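La succession

L'étude se trouvait au-dessus d'une pharmacie, au bout de l'avenue de Jilolside. Adom Acheampong monta l'escalier sans se presser. Il avait pris le premier train et n'avait rien mangé depuis la veille.

Sa cousine était déjà dans le couloir. Ils ne s'étaient pas vus depuis l'enterrement, en janvier. Ama Antwi portait le manteau gris de leur tante, celui dont les poches descendaient trop bas. Il le reconnut et n'en parla pas.

– Tu as dormi ? demanda-t-elle.

– Un peu.

La tante avait vécu seule pendant des années dans la maison de Potov, avec un poêle, un jardin en pente et une barque qu'elle ne sortait plus. Elle n'avait pas d'enfants. Elle avait élevé Adom pendant sept ans, et Ama tous les étés. À l'un elle avait appris à réparer les filets, à l'autre à tenir les comptes. Elle disait que la maison irait à celui qui saurait quoi en faire, puis elle changeait de sujet et remettait du bois.

Le notaire, maître Mihăilă, lut le testament d'une voix égale. La maison revenait aux deux cousins, à parts égales. La barque n'était pas mentionnée. Il restait sur le compte 651 euros, une fois payées les factures de l'hôpital. Un acheteur s'était présenté, la société Hendeneo, qui voulait tout le versant pour y construire des logements de vacances. Son offre tenait sur deux pages. Elle expirait à la fin du mois.

– Vous n'avez pas à répondre aujourd'hui, dit le notaire.

Ama répondit quand même. Elle voulait vendre. Le toit fuyait au-dessus de la cuisine, la route était coupée chaque hiver et elle avait 70 kilomètres à faire pour aller ouvrir les volets. Elle avait préparé ses phrases, cela s'entendait. Adom regardait ses mains. Il pensait au bruit du poêle quand on l'allumait le matin, un claquement sec, toujours le même.

Maître Mihăilă leur proposa de parler sans lui. Il les fit entrer dans la petite salle du fond et referma la porte.

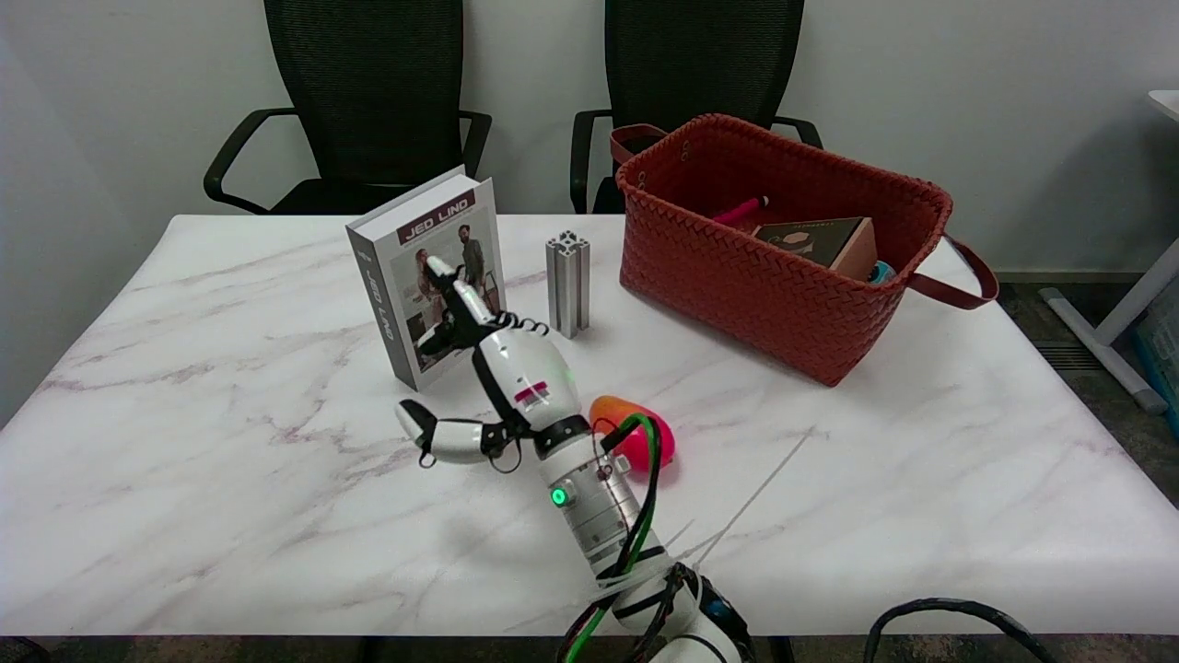
Il faudrait au moins y retourner une fois avant de signer, dit Ama au bout d'un moment, elle avait laissé des cahiers dans l'armoire et elle ne voulait pas que des inconnus les jettent. Elle parlait plus bas que dans le bureau. Elle ajouta que la clé du cellier devait toujours être sous la pierre plate.

– Elle n'y est plus, dit Adom. C'est moi qui l'ai.

Il la sortit de sa veste. Il l'avait prise le jour de l'enterrement, sans raison précise – il était passé devant la pierre et s'était baissé. Ama la tint un moment dans sa paume. Elle était plus petite que dans son souvenir.

– Tu y es retourné ?

– Deux fois. J'ai mis une bâche sur le toit.

Elle ne lui demanda pas pourquoi il ne l'avait pas appelée. Quelqu'un marchait dans le couloir, puis une porte se ferma.

– Il y a un car samedi matin, dit-il.

Ama rangea la clé dans la poche du manteau gris et demanda à quelle heure il partait.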